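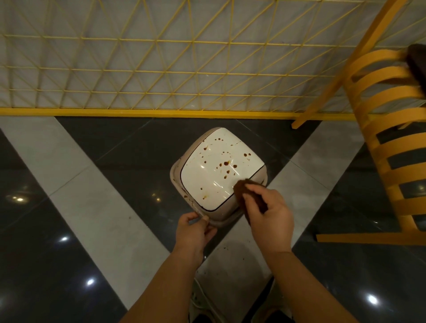

Wiping down a splattered white panel on a tiled floor.

Every spring the same advice comes back. Sell the house, buy a motorhome, live for less. Reijo Honkanen has been giving it on the Bokix forum for years, and his sums always leave something out. Last time it was the winter pitch.

We've had our van long enough for me to doubt the lot of it. A month at the site outside Vomis cost us 600 with power, and then 80 more for a "service fee" I never got explained. The tyres were 400. Diesel I've stopped writing down. Impi Kemppainen, parked two rows over, reckons she spends less than she did in her flat, but she stays put from September until the snow's gone, and I'm not sure that counts as travelling.

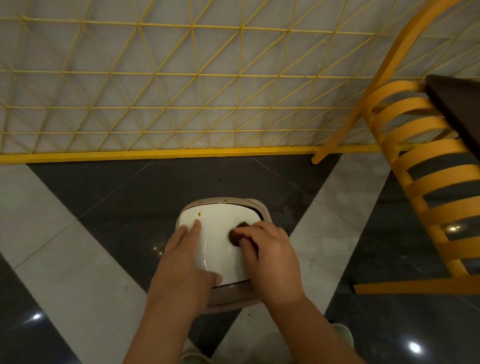 Is it cheaper to live in a motorhome than in a house?
Only if you hardly move it and nothing breaks.

I like the life. I liked waking up at Sjöberg with the lake flat calm at six. But I'd like it sold to people as a holiday that costs money, because the couple we met there on Tuesday had already given up their lease, and they'd been on the road 37 days and were asking us what a gearbox costs.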